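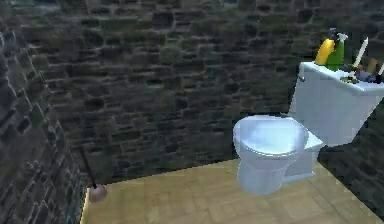
Task of the week: find the plunger. Stone walls by me, sorry to fans of drywall.

OK so, Letetitz update! For anyone new, that's my little planner for household chores in simulation. It gets a room and an instruction and has to work out where to go and what to pick up. This week I rewrote the part that decides where to look first, and I have thoughts.

The old version scored every surface in the house the same way. Ask for the green spray bottle and it would happily check the bedroom floor before the bathroom. The new one keeps a belief map per room and updates it as objects turn up (or don't). I ran 326 episodes overnight and 253 found the right thing. Last build managed 108 on the same seeds, so yes, I did a small dance in my kitchen.

Clutter is still the weak spot. When a bunch of small stuff is crammed together on a toilet tank, the detector likes to merge two neighbors into one blob, and then the grasp planner aims for the middle of the blob. Great for nobody's candles.

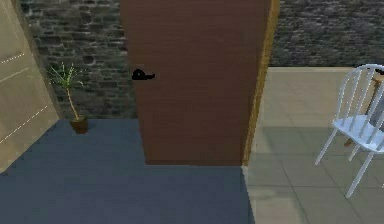

Brown door, black lever handle, four days of my life.

Doors! My collision check used the door's closed pose no matter what the hinge angle was, so the planner kept routing through a slab of wood. Fix was one line, reading the joint state before rebuilding the map. Finding that line took the other 3.9 days.

Next up is the kitchen counter. Two spray bottles on the same stretch means "get the spray bottle" is ambiguous, and I want Letetitz to ask which one before it drives anywhere. Right now it just grabs whichever has the higher detection score, with total confidence.
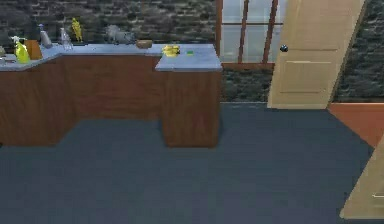 Kimutai Mfaume replied that asking every time gets old fast, and that I should only trigger the question when the top two scores are close. Fair! Trying a threshold tonight, will post the numbers.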